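Skamar pleated curtain, light gray — my review after 7 months

Ok quick one, typing this before work. Bought the Skamar curtain in the short length to cover up the back of my kitchen counter. Rented place, no splashback to speak of, just a wall I hated looking at. Painting not allowed. Tiles not allowed. Curtain, apparently fine.

Four stars overall. Would buy again, with grumbles.

What I got: two panels, the light gray. On the website it looks almost white, in my kitchen it goes either way depending on the time of day. White-ish at noon, properly gray by dinner. I like it. My sister says it looks like a hospital. She has brown curtains so.

Hanging it. Did not use the rod they sell, too much money. Got a tension wire from Levthorpe and it works ok but you have to tighten it again every few weeks or the middle droops. The header tape is good quality, stitching straight, nothing came loose yet. Clips not included!! Says so in tiny print at the bottom of the listing, I missed it. Had to wait 6 days for clips.

Pleats. Main reason to pay for this over a flat panel. They come pressed in and mine arrived with a nasty fold going across from the packaging. Hung it, left it, steamed it twice, gone. The pleats themselves stayed put through the steaming which surprised me. Don't iron. I ironed one corner of the first panel and it went flat and sort of shiny, it's hidden at the side now.

Washing. Label says cool wash, hang dry. Done it 4 times. No shrinking that I can see, and I'd know becuase the hem only just reaches the counter. Hang it up damp and pull the folds down with your fingers, takes a few minutes. Tumble dryer is a no. Chae-won Yook downstairs bought the same one after seeing mine and put it through on low and hers came out like a used napkin.

Grease. Keep it away from the stove, obviously. Mine is at the prep end and still picks up a bit of everything — tomato, coffee, whatever. Tomato came out with dish soap. Turmeric did not. There's a yellow dot I've turned toward the wall.

Compared to the Hendetti one I had before: Hendetti is cheaper and thicker but the pleats dropped out after the first wash and never came back. Color was nicer tho. The Dogbe version I only saw in the store, felt thin, you could see your hand through it. Wouldn't bother.

Other gripes. Only two lengths, so measure from the wire and not from the ceiling like I did the first time. Return was easy, they took it back opened, but I payed the postage. Smelled a bit like a new shower curtain for the first few days, window open, went away.

Light does come through if there's a window behind. Not a blackout thing, don't buy it for a bedroom. For hiding an ugly wall or the shelf where the onions live, great. 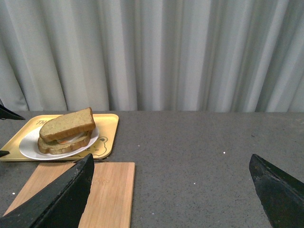
Bought a second set in June for under the sink, same color, came out a tiny bit warmer than the first. Different batch I guess. If you need them to match, order them all at once.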